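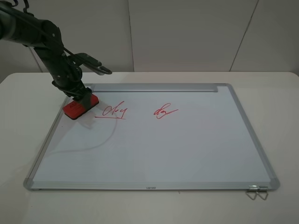 Petro Zakharchenko wanted to know, before he would read any further, why a README about wiping a whiteboard needs a section on erasers. It doesn't need one. It has one anyway, under "Erasers."

# Vakberg Board Notes

Working notes on red marker, whiteboards and getting the first off the second. Maintained by Aksel Eyvindsson, mostly on days when he should be doing something else.

## What's in here

- `marks/` red scribbles, signature-like, none of them worth reading
- `wipes/` notes on each wiping pass, one text file per board
- `old/` things Catinca asked me to delete

There are 959 entries. Another 500 are on a drive labeled "December" and will be added when the drive is found.

## The board

Light writing surface, aluminum frame, gray plastic at the corners, a tray along one long edge. We use it lying flat on a table. Flat boards have one great advantage: the eraser stays where you put it. They have one great drawback, namely that people put coffee on them.

## The marks
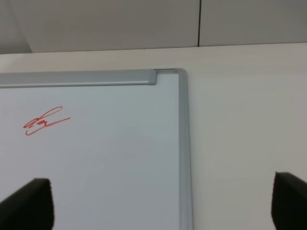
Everything is in red. Black was considered and dropped after a meeting that lasted longer than the ink. Writers were told to sign quickly and not to use their real signature. Kári Bach used his real signature, which fortunately can't be told apart from the others.

Marks go near the top of the board unless the entry says `low`. A board may carry one mark or several. Leave space between them, or the first wipe takes out the neighbor and the entry goes to `old/`.

## Erasers

Block type, felt underneath. Press, then move. Moving first gives you a pink smear and a second entry. Change the felt after roughly 2000 passes, or when it starts adding ink.

## Known problems

- Ghost lines are logged as `faint`. So are shadows, in the early files.
- `wipes/` uses 2 spellings of "eraser."

## License

Take what you like. Put the cap back on the marker.

Related
Vakberg Marker Notes
Culteck Tray Measurements
Cirkavier Felt Log
Rawat Table Notes (archived)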